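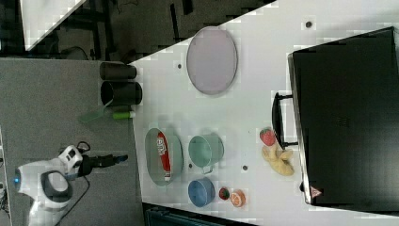 *A light gray oval plate on a white tabletop, with two dark cups near the edge.*

## Care of Everyday Tableware and Work Surfaces

Bratelstead Household Services, revised February 2024

Residents of furnished apartments are asked to follow the guidance on this page for plates, cups and tabletops supplied with the unit. Most replacement requests received by the office concern chips, gray marks and stained rims, and many of these can be avoided.

### Washing

- Scrape food off before washing. Do not use a metal knife for this purpose.
- Wash glasses and cups first, plates next, and greasy pans last. Change the water when it turns cloudy.
- Let a hot dish cool before placing it in cold water. Sudden changes in temperature may crack the glaze.
- Oval platters should be washed by hand if they touch the spray arm of the dishwasher.

### Removing marks

Gray lines on pale plates are usually left by cutlery and can be treated with baking soda. Mix 2 tablespoons with enough water to form a paste, rub gently with a damp cloth and rinse well. Repeat once if necessary. Scouring powder must not be used on plates with a colored or metallic rim.

Tea and coffee stains inside cups respond to the same paste. For older stains, fill the cup with warm water, add a spoonful of baking soda and leave it overnight.

### Tabletops

White surfaces should be wiped after each meal with a soft cloth and mild dish soap. Turmeric, beet juice and red wine should be removed at once. Bleach may be used only on surfaces marked as suitable in the unit handbook. Place a mat under any dish taken directly from the oven - a folded towel is not sufficient.

### Storage

Stack plates by size, with the largest at the bottom, and place a paper towel between pieces that are seldom used. Cups should stand upright and should not be nested if they fit tightly.

### Replacements

Chipped items should be withdrawn from use and reported to Widad Dabbas at the Trellport office, extension 405. Orders placed before the end of the month are normally delivered in March.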